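Folding on a padded top, and other laundry-day habits

I have folded washing on beds, on the arm of the sofa, on an ironing board that was far too narrow and once, during a house move, on the lid of a chest freezer in the garage. After all that I can tell you that the best thing I ever did for our laundry was to give it a table of its own, and to cover that table in cloth.

It doesn't have to be a grand table. Mine came out of a back bedroom and had a scratched top that I was rather ashamed of, so I laid a piece of old blanket over it and then stretched a length of plain woven upholstery fabric on top, pulled tight and stapled underneath. The fabric was a Pletex remnant and I chose grey, which I thought was terribly dull at the time and have been grateful for ever since. White socks show up on it, black socks show up on it, and so does every bit of fluff, which you can take off with a damp rubber glove in half a minute.

The great joy of a cloth top is that things stay where you put them. On a polished table a T-shirt slides about while you're trying to get the sleeves in, and anything silky is on the floor before you've turned round! Cloth has just enough grip to hold the bottom layer still while you smooth the top one. If you are covering a table yourself, do take the trouble to round off the corners first with a bit of sandpaper (or a saw, if you're braver than I am). Fabric goes round a curve much more sweetly than it goes round a point, and your hips will thank you as well.

Height matters more than you'd think. Stand up straight with your elbows bent, and the top should come a little below them. Mine was too low, so I put it on 4 of those Tekin bed risers, one to each leg, and my back stopped grumbling by the end of the month.

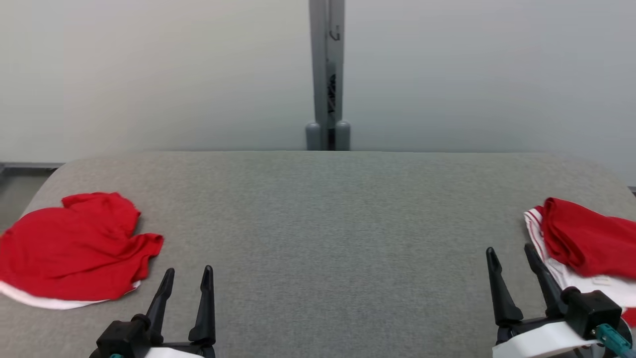 Now, reds. We have a lot of red and white in this house, what with football shirts and a certain fondness for stripes, and I am very strict about them. A new red top gets washed by itself in cool water, and then by itself again, before it is allowed anywhere near anything with white in it. For a garment that is both colours at once, wash it cool and quickly and get it out of the machine the moment the cycle finishes. It's the lying about wet that does the damage, with the red part pressed up against the white trim for an hour while you've gone off to answer the telephone. I speak from experience, and from a set of pillowcases that were pink until the day they became dusters.

When it comes to folding, I tip out only part of the basket at a time. A whole mountain is disheartening, whereas a small heap or two is over before the kettle has boiled. Shake each thing hard by the hems, once, then lay it face down and run your palms from the middle outwards. For a T-shirt, bring one side in with its sleeve folded back on itself, then the other side to match, and then fold up from the hem in thirds. Stripes are a great help here, as you can line them up and see straight away whether you've gone crooked. Prints and badges like to be folded around, not across, so shift your fold an inch if you need to.

I keep a folding board for the days when I want everything to match, cut from the side of a Nindell storage box that had lost its lid. A bit of stiff card does just as well. Stand the finished shirts on edge in the drawer and you'll be able to see every one of them.

A few odds and ends while I think of them. Keep a needle and white thread in a tin near the table and sew loose buttons on there and then. Put a saucer out for the coins and hairgrips. If you want to press a collar, lay a doubled towel down first, and never put a hot iron straight on upholstery fabric, as plenty of it is partly man-made and will go shiny or worse.

To clean the top itself, I vacuum it with the soft brush and then go over any marks with a cloth wrung out in warm water and a drop of Pinier soap. Leave it until it's properly dry before you put clean clothes back on it. Overnight is best, with the window open a crack if the weather allows.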